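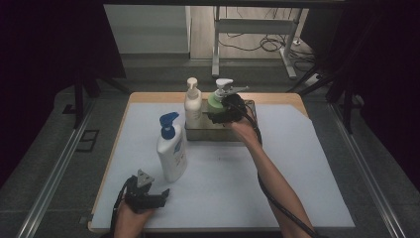
Figure 5. Pump bottles at the tray station.

Section 5. Setting Up the Pump Bottle Tray

This section applies to washroom and kitchenette supply points in all Ziltgate guest buildings. It covers the preparation of the work table, the placing of bottles in the clear tray, and the transfer of the finished tray to its shelf. Staff who refill bottles from bulk containers should complete Section 4 first.

5.1 Items Required

Work table with cover sheet
Shallow clear plastic tray
Pump bottles for the room, as shown on the room card
Two lint-free cloths, one damp and one dry
Spare pump heads, Plorkell pattern or equal

5.2 Preparing the Table

1. Wipe the table and allow it to dry.
2. Lay the cover sheet flat on the table top. A strip of bare wood may remain along the edges. A sheet with a trimmed corner may be used as long as it lies flat.
3. Wipe the inside of the tray with the damp cloth, then with the dry cloth.
4. Set the tray toward the back of the table. Leave clear space in front of it for bottles that are waiting to be placed.

Caution: Do not use a tray with a cracked rim. Return it to the Pekoseck storeroom for replacement.

5.3 Placing the Bottles

1. Stand all bottles for the room upright on the table. Check each one against the room card.
2. Confirm that every pump head is screwed down firmly. Turn it clockwise by hand until it stops. Tools must not be used.
3. Take the first bottle by the neck, just below the pump, and lower it into the tray. Keep the bottle upright until its base is flat on the tray floor.
4. Place the remaining bottles in the same way. Tall bottles go in last.
5. Turn the bottles so that all spouts point in the same direction. Labels should be readable from the side the guest will use.

Note: Bottles must stand entirely inside the rim. A bottle resting on the rim will tip when the tray is lifted.

Caution: Never lift a bottle by its spout. The pump head may come loose and release the contents.

5.4 Checking the Pumps

Press each pump once over a cloth. If nothing is released after 5 strokes, replace the pump head and repeat the check. Bottles less than 25 percent full are to be set aside for refilling. A full tray should be inspected after about 50 room changes and washed in warm water with mild soap.

5.5 Moving the Tray

Lift the tray with both hands, one on each short side, and carry it level. Set it down on the shelf before adjusting any bottle. Record the tray number in the Essien supply log.

Questions on this section should be sent to Etornam Darko, Guest Supplies. Section last revised May 24, 2022.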